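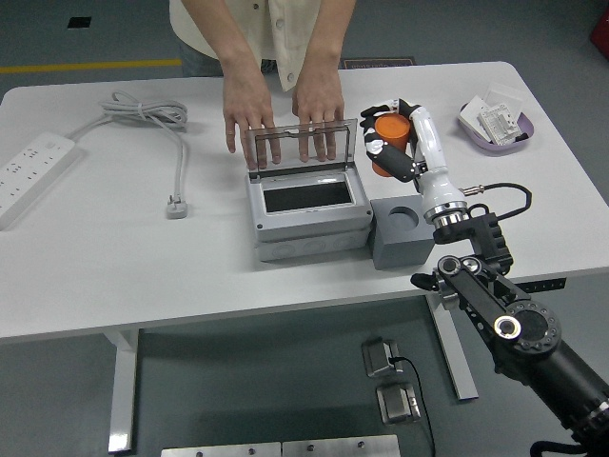 Trutasley Bench Cell TB-5 - setup and care

Single arm cell for small box work. Arm, hand, clamp mount, two foot pedals. Table not included. Stocked at Cusstead, ships flat in 2 cartons.

Mounting
Front right edge of the table, clamp jaws all the way on. Tighten, wait a bit, tighten again. Table has to be level or the arm drifts and you will chase it all day.

Cabling
Wrist cable goes in with the arm parked. Leave slack at the wrist, enough for a full turn of the joint. Push the connector til it seats, then tug. Pedals go under the table where your feet land. Keep the power strip on the far side from the arm.

First run
Power on, wait 23 seconds, home the arm. Try it on an enclosure with the lid open before you do anything with parts in it. Slow speed only. Keep fingers off the hinge side while the hand is moveing.

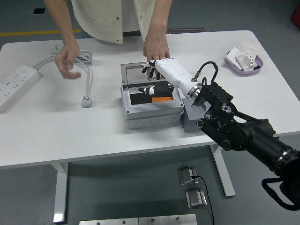 TB-5 hand reaching over the edge of a gray enclosure, clear lid up.

Care
Wipe fingertips daily, dry cloth, no solvent. Check the wrist ring and bracket screws every week. Black tips wear first, swap all of them together and re-home after. Grease the base joint at 337 hours, Sellari grease or equal. Dont overfill.

Repair
Hand stalls half closed: reseat wrist cable, re-home. Still stalls, pull the hand and send it in. Ertürk does warranty work on hands only, arms come back to us. Turnaround nearly 5 working days.

Spare tips and wrist cables in stock again. Manual rev. 2026-06-07, older ones have the wrong torque table so please toss.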